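The folding line at Harms

Automation reached the garment floor at Harms through the sorting end. The company takes in used and returned clothing, grades it, folds it and sends it on to shops and resale sites. Conveyors and barcode readers have moved the sacks for years. Folding stayed with people, mainly on the grounds that no machine on offer could cope with a man's jacket followed by a child's vest followed by a skirt with a sash.

In April the firm began a programme with Kevlow, which builds handling equipment for laundries, to change that. The system is called Flurninis. It consists of two fixed arms over a padded table, and it is intended to take the plainest part of the work: shirts, light jackets and trousers that arrive dry, right side out and with their fastenings in order. Everything else is still to be folded by hand.

The arms are not programmed with folding sequences in the older sense. They are trained on recordings of people handling clothes with hand-held grippers that have the same fingers as the machine. A person works through a garment at normal speed, and the tool records the camera view, the position of the hand and the opening of the fingers. Several hundred hours of this material are needed before the arms produce anything worth testing.

Iona Geddes, who manages operations at Harms, decided early on that the recordings should not all be made on the factory tables. A model trained on one table under one set of lamps tends to fail when either is changed. Kevlow therefore asked for sessions in ordinary rooms as well, on beds, sofas and kitchen worktops, with whatever covers happened to be on them. Patterned fabric is useful in this respect, as the software has to learn where the garment ends and the background begins.

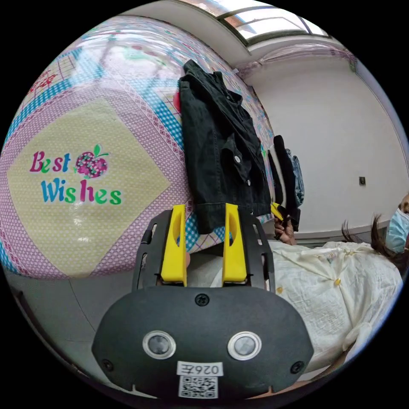
The sessions are paid as working hours and are open to anyone on the folding line. A session lasts two hours with a break in the middle, and the rate is the same as for the line. Eleven members of staff have signed up. Geddes had expected the younger workers to come forward first, but most of those who applied have been folding for longer than she has been with the company.

Wilmer Puma is one of them. He describes the gripper as slow for the first few days and tiring for the wrist after that. The fingers cannot feel a seam, so a worker who normally finds the shoulder line by touch has to look for it. Collars are the hardest part. "With my hands I flatten a collar without thinking about it," he says. "With the tool I have to decide where to pinch, and then I have to decide again on the other side."

This has had a side effect. Before the programme, Harms had no written folding standard beyond a sheet giving the finished size of each type of garment. Puma and his colleagues used different methods to reach it. When the first recordings were compared, Kevlow's engineers found 28 distinct ways of bringing in a sleeve. The model did not cope well with such variety, and the group was asked to settle on a smaller number. They agreed on three after a series of meetings that Puma recalls as longer than the training itself.

Ottilie Bühler, the engineer responsible for the model at Kevlow, regards the remaining problems as mechanical. Thick cloth springs open once the fingers release it. Smooth linings slide. Buttons catch on the edge of the finger and drag the placket out of line. The team has tested two finger shapes and a softer contact surface, and the current version copes better with denim than with anything knitted. In trials the arms are still slower than an experienced worker on every category. The business case rests on their running through the evening, when the line is closed.

What happens to the day shift is less settled. Harms has stated in writing that no post will be removed during the programme. Manuela Gatti, who represents the folding staff, considers that wording too narrow. Her concern is the period afterwards, when the simple garments have gone to the machine and the people are left with the awkward ones. Targets on the line are set per hour, and they assume a mixture of easy and difficult pieces. If the easy pieces disappear and the target stays the same, the job becomes harder at the same pay.

Geddes accepts the point and has agreed to suspend the hourly target on any table that works next to the arms. A new measure is being drawn up, weighted by garment type. Gatti has also asked for a share of the licence income if Kevlow sells the trained system to other firms. Kevlow has so far offered a single payment to each person recorded. Talks on this continue.

A comparable installation at Gomum, a hotel linen supplier, gives some idea of what to expect, though flat sheets are a far simpler matter. Adelmo Sartori, the shift supervisor there, reports that his staff now spend much of the day clearing jams and checking stacks, and that they walk a good deal more than they used to. He had to rewrite the rota twice in the first months, as the machine finished its batches at times that did not match anyone's break.

At Harms the arms are due to move from the test room to the end of the line once the trouser model is ready. The table heights are being altered first, at the request of the folding staff.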